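Gremel two-arm kit, seen at the Brudeck open day
Posted 30 May 2019

Quick one as I have a train to catch. Went to the Brudeck open day for the Gremel demo, the two-arm tabletop kit. Not a full review, I don't own one, but I got most of the morning next to it and asked a lot of annoying questions.

Price first. 3000 for the pair of arms with grippers, wrist cameras included. The table is on you. Spare gripper fingers are extra and the sales guy was vague on how often you'd need them. Hmm.

Setup. Clamps to the bench, power, one cable per arm to the laptop. They say 8 minutes from box to first move. Did not see that, it was all bolted down when I got there. Software is called Isura and it's fine. Bit gray, bit cramped, menus inside menus. You teach a job by moving the arms by hand and it saves each try as a run. Their cloth job had 242 runs behind it. The dish rack one, which they only started in November, had 1193. So don't expect to buy this on a Monday and have it folding towels by the weekend.

Speed. Slow. Slower than me, slower than my kid. The demo lady said they cap it for visitors and it goes faster in the lab, could be, I can only review what I saw. At that speed it is very smooth though, no shaking on the way down, which was my big complaint with the older Pillay arm I had at work. That thing rattled like a shopping cart.

Noise: low. Could talk over it easy. Some whine from the elbow when it holds still.

Grippers are plain two-finger, black, parallel. Good on cloth. Good on cups. Thin stuff I'm less sure about. I asked to see it pick up a coin and got a polite no. Softer pads would help and I'm told they're comming.

Wrist cameras are the best part imo. Each arm has its own and you can pull up the view in Isura next to the main one. Makes it so much easier to work out why a grab went wrong. On the Pillay I was guessing half the time.

Stuff I didn't like:
Cables. All over. They run down the outside of the arms and across the table, and I'd worry about snagging one. For this money give me clips at least.
No real manual, just a web page. Half the links dead when I tried them on my phone.
The e-stop is a seperate purchase!! Come on.

Who's it for. Schools, small labs, people with a spare bench and patience. If you want something to do a real job in a real shop, keep waiting. I'd give it a 7, would be an 8 with the stop button in the box. 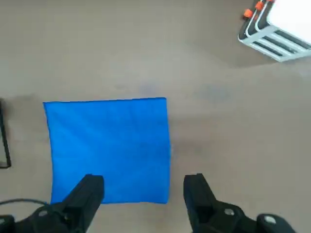
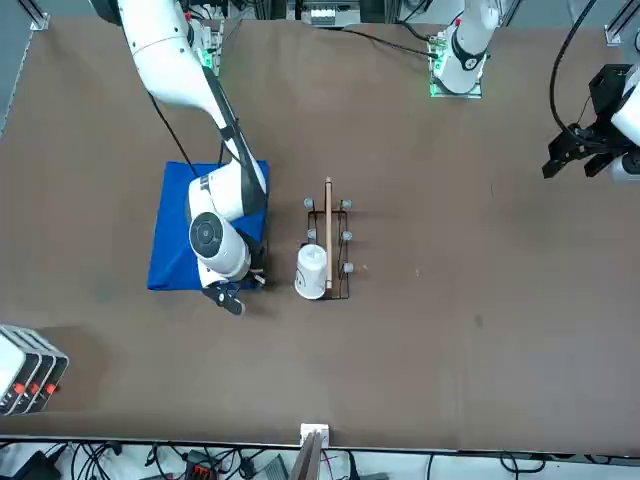

Blue cloth and the grippers, at the demo.

Busisiwe Du Plessis wrote in to say the cable thing is easy to fix, she used cheap velcro ties at every joint and left a bit of slack at the elbow, and hasn't had a snag yet. She agrees on the manual. Her bigger gripe is that Isura won't let you delete a bad run from the middle of a set without renumbering all the ones after it, so she keeps a paper list next to the laptop and cleans up at the end of the day.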